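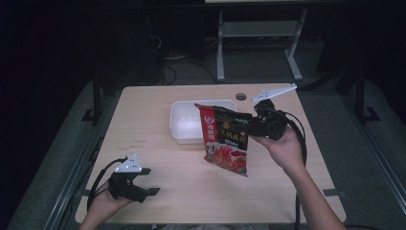 Last updated: Thursday, February 9, 2023

Plain Words on the Packet: The Case for Supplementary Labels in Small Grocery Shops

Independent grocers who import their own stock occupy an uncertain position in food labelling policy. They are expected to meet the standard applied to national supermarket chains, yet they commonly order in quantities that would not fill a single supermarket shelf. It is the view of this office that the present arrangements serve neither the shopkeeper nor the customer well, and that a modest change in practice would improve matters considerably.

The difficulty lies with the supplementary label, the adhesive panel that restates ingredients, allergens and storage directions in English. Where a product is brought in by a large distributor, the panel is generally prepared once and applied in bulk. Where it is brought in by a family business, someone must translate the original, have the translation checked, and apply the labels by hand in the back of the shop. Lina Geagea, whose store on the Zamudio arcade carries 17 lines of imported spice mixes, spent most of last May on this work alone. She does not object to the requirement. Her objection is that three neighbouring shops were translating the same products at the same time, and that their versions did not agree.

Disagreement of this kind is a serious matter. A customer with a sesame or peanut allergy should not receive different advice according to the street on which the product was bought. Placing the whole burden on the retailer makes such inconsistency likely, and penalties imposed after the fact do little to correct it.

We therefore favour a shared register of checked translations, open to any licensed retailer and maintained at public expense. A register of 3,000 entries would cover the greater part of the stock in question. Our colleague Grigore Dobre has argued that retailers should pay a fee of 50 dollars per entry. We respectfully disagree - a fee would discourage the very businesses whose labels most need attention.

It has also been suggested that customers may simply scan a packet with a telephone. Such tools have their uses, but older shoppers in particular should not be required to own a device in order to learn what is in their dinner. Nor can a machine translation be held responsible for an error.

The original packaging should remain legible wherever possible. Many customers read it with ease, and recognize a favourite product by its colours and lettering. A supplementary label belongs beside that text, in a type size that can be read at arm's length.

Written submissions may be directed to Noemí Zavala at the policy desk.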